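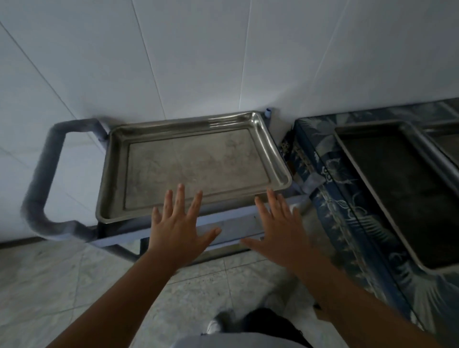
Reaching for a steel tray on a kitchen cart.

The tray question

By Sanaa Radwan

Every few months I get sent a video of a robot folding a shirt. The shirt is always the same kind of shirt, it starts out flat on a table, and the person who sends it always wants to know whether I've changed my mind. I haven't. I'd like to see the robot put a tray away.

I worked in a catering kitchen in Demildale for long enough to have opinions on trays. Filali sent out 500 lunches on a normal day and well past that in August, when the summer camps were on, and most of the food went somewhere in a metal tray at some point. You lift one off the top of the cart. You carry it to the sink, bring it back, find the lower shelf full and put it on top of whatever else is standing nearby. A new dishwasher can do it in the first ten minutes of a first shift, half asleep, at 5:30 in the morning. It appears in no job ad because it isn't considered a skill.

So when Hetovden brought its Hulex machine to a trade day at the community college, I went along with low expectations and a coffee. The brochure said the Hulex could handle "routine kitchen transport". The demo had been run 472 times, the fellow told us, and he was proud of it, and I believe him. I'd only point out that it was the same demo 472 times. The same tray, square to the edge of the same bench, under very good lights, with tape on the floor where the cart's wheels were meant to go.

It did lift the tray. I'll give it that. Then Rania Zerouali, who ran our dish pit and has never been shy, walked up and turned the tray a little with one finger, the way it would sit if somebody had set it down in a hurry. The machine stopped and thought about it. It thought for long enough that people began talking about parking. The fellow from Hetovden said the next version would be more tolerant of variation, and squared the tray up again.

Variation is the job, though. I can't remember a single tray in that kitchen sitting square to anything. Carts get shoved against walls. Steel is a miserable thing to look at if you're a computer, I'm told, because it shines where it's clean and goes dull where it's scratched, and the shine slides around when you move your head. It's also slippery when there's grease on it, and the rim that's easy to pinch at the front is hard to get at from the side when a wall is in the way. People deal with all of this without any plan. They spread their fingers, feel for the lip, and close up once they've got it. Half the time they're looking at something else.

And that's the top of the cart. The lower shelf is worse, and I have yet to see a demo go near one. 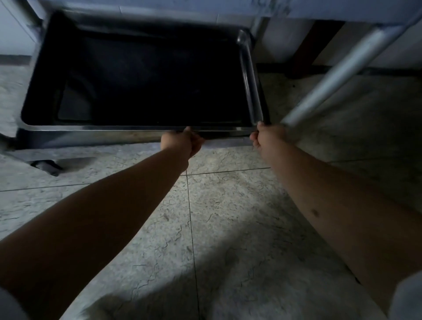

You have to bend, for a start. Whatever is overhead throws a shadow over what you're doing, the legs get in your way, and there's a caster down there that will roll if you lean on the thing wrong. A deep tray in that kind of light is mostly a black hole with an edge. You take the edge in two places, thumbs up top and fingers under, and you can tell from the weight whether there's anything left in it. I never once thought of that as information. A machine has to be given some way of knowing it, and somebody has to pay for that, and then it has to keep working after a year of steam and dropped ladles.

The usual answer is that it's early days. Give it time, look how far the walking ones have come. Fine -- I've been hearing that since I had better knees. Walking across a clear floor was impressive and I clapped along with everyone else. But a working kitchen doesn't have a clear floor, and the people who sell these things keep picking the chores that film well. Folding a shirt, pouring a drink, handing an apple to a child. I've never handed an apple to anyone at work.

The other answer is money, and here I get less patient. Hetovden's rental was quoted to us at 2000 dollars a month, plus a person on site to mind it during what they called the settling-in period. They couldn't say how long that would be. Rania asked whether the person minding it would be allowed to carry trays. She meant it as a real question, and she didn't get an answer.

I'm not against the idea. My wrists would have loved a machine that hauled wet steel around, and there are jobs in any kitchen I'd hand over tomorrow. We had a pass-through dishwasher that did the work of two people, and I never felt the least bit sorry for it or for us. It stayed in its box and the racks came to it. That kind of automation has earned its keep for decades, and it did so by staying put and doing one thing. What's on offer now is a machine that's supposed to come out of the box and do what I do, in the mess I do it in, and for that I want to see the mess.

Here's what I'd accept. Bring the machine in at the end of lunch, on a day you didn't choose. No tape on the floor. Let Rania park the cart wherever she parks it. Ask for 100 trays moved, top and bottom, with a few stuck together and one still half full of gravy, and let the staff keep working around it. If it gets through them before the supper prep starts, and the gravy is still in the tray, I'll write the column you've all been waiting for.

Until then, please stop sending me the shirt.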